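Giving up fizzy drinks, one month in

I stopped drinking fizzy drinks at the start of January. I had no plan for it. I went to put the recycling out, the bag split on the step, and I stood there picking up cans in my slippers for longer than I would like. Most of them were mine.

I used to drink two a day at work and one in the evening, sometimes another if there was something long on television. I never thought of it as a habit. I don't take sugar in tea and I don't eat many sweets, so I had myself down as someone who didn't have much sugar. Then I added up what I had spent at the corner shop on Zakharchenko Road over the past year, going by my bank app. It was 1412 pounds. Some of that was milk and bread, but a lot of it wasn't.

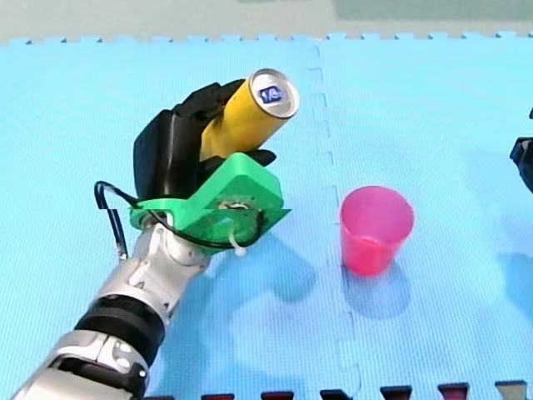
Yellow can, pink cup.

The first week was worse than I expected. I had a headache from the second day until the fifth, which I put down to the caffeine. I was short with people. I slept badly for two nights and then very well for the rest of the week. By the weekend the headache had gone, but I still got up at three in the afternoon and walked to the kitchen at work without deciding to. I would get there, open the fridge, shut it and go back to my desk.

What helped was having something else to hold. I know how that sounds, but a good part of it was the can itself, the cold and the weight and the noise when you open it. Water in a glass did nothing for me. Fizzy water in a can was much better, and I got through a lot of it in those first two weeks. The shop does its own at 80p, and the Comisitz brand is dearer and tastes the same to me. The lime one is fine. I would leave the cucumber one alone.

I also tried making my own. I bought a second-hand Momeck soda maker from a listing in Nirkent, which meant 15 minutes on the bus each way with the thing on my lap coming home. It works, although the seal leaks if you don't screw the bottle in straight. I make one bottle in the morning with a squeeze of lemon and one when I get in. The gas lasts well. I haven't worked out yet if it saves any money over buying the cans, and I suspect I'd need to keep it going until summer to find out.

People ask if I feel different. A bit. I'm not as tired at four o'clock, and I don't wake up thirsty. I haven't lost any weight that I can see, but then I have been eating more toast. My teeth feel cleaner, which may be in my head. The dentist is in March, so I will get an opinion then.

I have slipped twice. Once was at the cinema, where I ordered without thinking and had drunk half of it before the adverts finished. The other was after a long drive when the petrol station had nothing cold except energy drinks and cola. I had the cola. It was sweeter than I remembered and I left the last third. I'm not counting either of them as starting again, as I would only give up altogether.

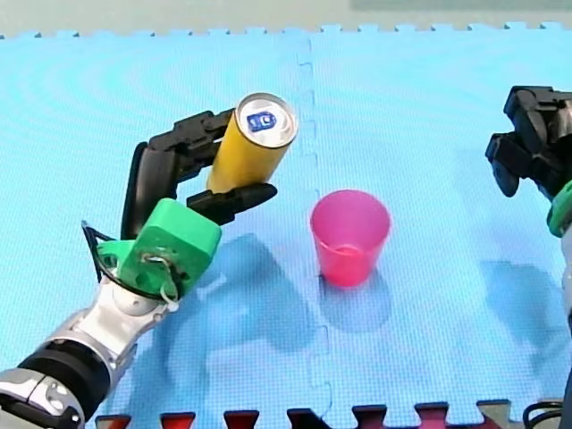
Bryngwyn left a comment under my last post to say that diet versions had got her off the full sugar ones, and that she then spent two years trying to get off the diet ones, so in her view it's better to go straight to water and put up with the bad week. I think that's probably right for me too. I had a few diet ones in the second week and they only made me want the other sort.

She also asked about coffee. I do still drink it, one cup before work. I thought about stopping both together and decided against it. One thing at a time is about my limit in winter.

The evenings are the part I haven't sorted out. At work there is plenty going on, but at home I sit down at eight and want something that isn't tea. So far I have tried hot squash, which I'd forgotten about entirely and which is very good if you have a cold, and ginger cordial, which is strong and needs more water than the bottle says. I have a list of others to get through. 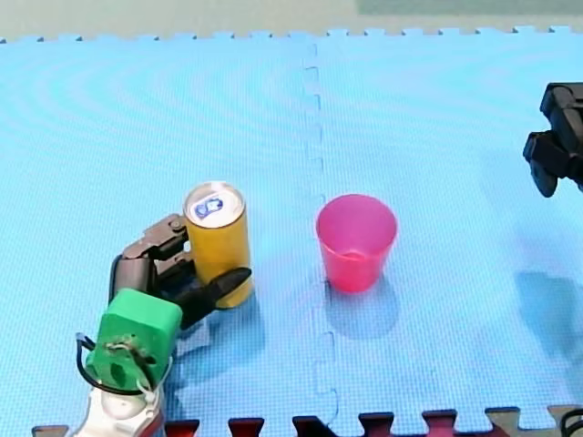 What I'm drinking instead

Fizzy water with lemon, most days. Hot blackcurrant squash after eight. Ginger cordial at weekends, well watered down. Tap water in a big bottle on my desk, which I refill at lunch if I remember. I tried cold mint tea as well and poured it away.

I'll write again after the dentist.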